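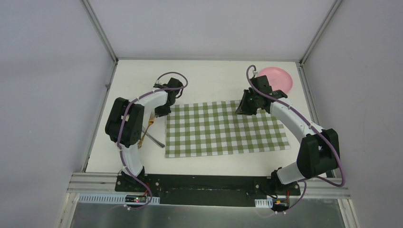 Metal marking on matte glazes, August, after lunch

Back on the gray streaks. Cescombe sent their tiles over again, same complaint as before, knife leaves pencil lines on the matte white and they don't wash off. Gloss version of the same base is fine. So it's the surface and I should stop fiddling with the color.

Cut 13 tiles from the old slab (the one with the grog in it, only thing dry enough). Bisque OK, one cracked at the corner, used it anyway for the back side.

Batches:
- Troter matte, straight from the bucket
- Troter matte, plus a bit more silica
- Troter matte, sieved twice
- Hetel satin, for comparison
- Agbayani clear over Troter matte, thin

Mixed 400 g of each. Agbayani clear was settled hard in the bottom, took forever to get moving, somebody please put the lid on properly. Added a few drops of epsom solution and it behaved.

Dipped, count of three, shook off. Straight matte went on too thick at the foot again. Wiped it back with the sponge, will probalby show.
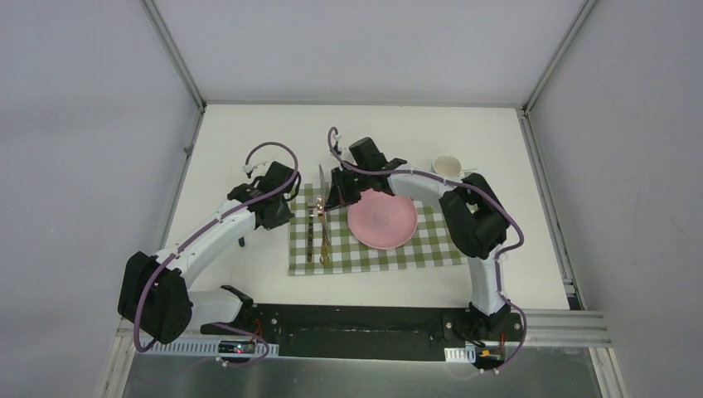
Pink plate, green and white checkered mat.

Firing

Small kiln, usual slow program, then dropped the cooling hold. That was the main thing I wanted to try. Long hold = more crystals on the surface = rougher = file for soft metal. That's the theory anyway. Took about 11 hours before I could crack the lid, should have waited longer, tiles still pinging when I had them on the shelf.

Scratch test

Same as last time. Drag the knife edge flat, drag again on the point, then wash with dish soap, then the cream cleanser if soap doesn't do it. Look at it in the window light, not under the tubes, the tubes hide everything.

Straight matte: marks right away. Soap nothing, cleanser gets most.
More silica: marks, lighter. Surface a bit shinier than I'd like.
Sieved twice: no diference that I can see. Waste of a morning.
Hetel satin: faint line, gone with soap.
Clear over matte: no marks but it isn't matte any more, looks like wet chalk. Cescombe won't take it.
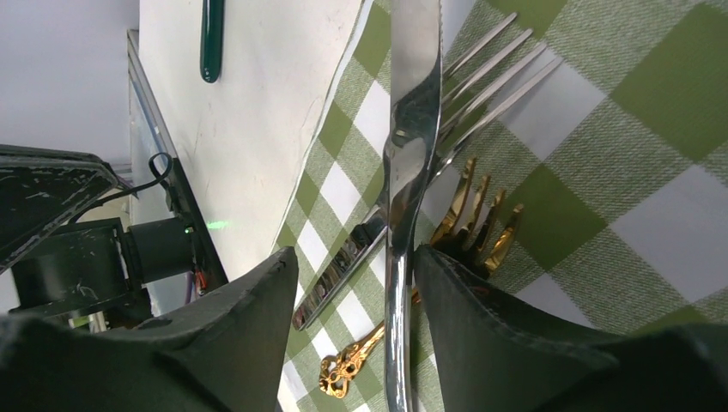

Table knife, fork behind.

Also tried a spoon, much less trouble. Rounder edge I guess.

To do
- silica batch again with the old long hold, otherwise I changed 2 things at once and can't say which one did it
- lemon slice overnight on the Hetel tile, check for a dull ring
- ask Cescombe how hot their dishwasher runs, asked already, no answer
- order more cone packs, down to the last box
- relabel the buckets, tape is coming off the Hetel

Kiln is loaded for tonight with the mug handles, don't open it before 9.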